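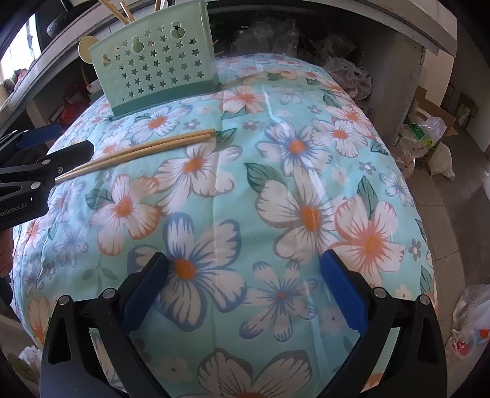
Ticket 173, student robotics project, Nelside
Opened by: Ffion Howells
Status: open (was closed, see below)
Subject: chopstick task, recordings fail the check

Ffion Howells
We did 40 recordings of the chopsticks-and-caddy task with the two hand-held grippers. The checker script rejected most of them with "pad gap out of range". Gion says it's calibration. I recalibrated and got the same message.

Gion Schnyder
Please recalibrate again, both grippers, fingers fully open before you press start. Closing this.

Ffion Howells
Reopened. Did it again, fully open, both of them. Same message. I don't see how a third time would help.

Emrys Rosser
I don't buy calibration either. If the zero was off, every recording should fail, and some pass. Has anyone looked at which ones pass? Also, what is the script's limit based on? The Dranomard guide gives up to 80 mm of opening and I'd like to know who measured that.
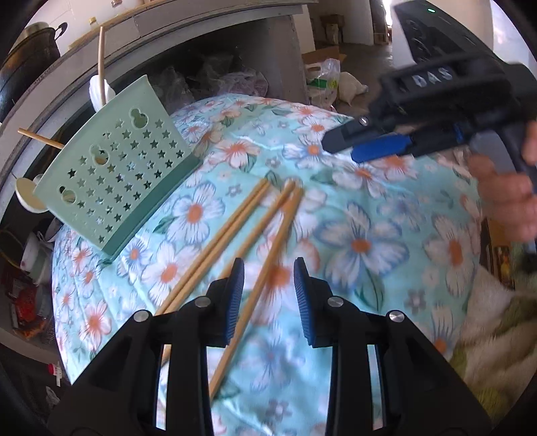
Ffion Howells
Went through the log. The ones that pass are mostly the caddy moves. The ones that fail are mostly the chopstick pickups. Could be the pads closing on something that thin. Could also be chance.

Gion Schnyder
The script has a minimum gap of 2 mm. It was set in April for the block task. I suppose a squeezed chopstick tip could read under that.

Emrys Rosser
"Could" is doing a lot there. Grip by the thick end, then by the tip, same person, same gripper, and send me the raw gap values. Don't touch the limit until we have those. Last time we changed a number on a hunch we lost the whole Prothero set.

Ffion Howells
14 Dec 2024. Raw values uploaded. Tip grips go under the minimum, thick ends don't. One thick-end grip failed anyway and I can't explain it.

Emrys Rosser
So the limit is part of it. I'm not calling it solved with that one left over. Gion, lower the minimum on a copy of the script, rerun the old recordings, and leave this open.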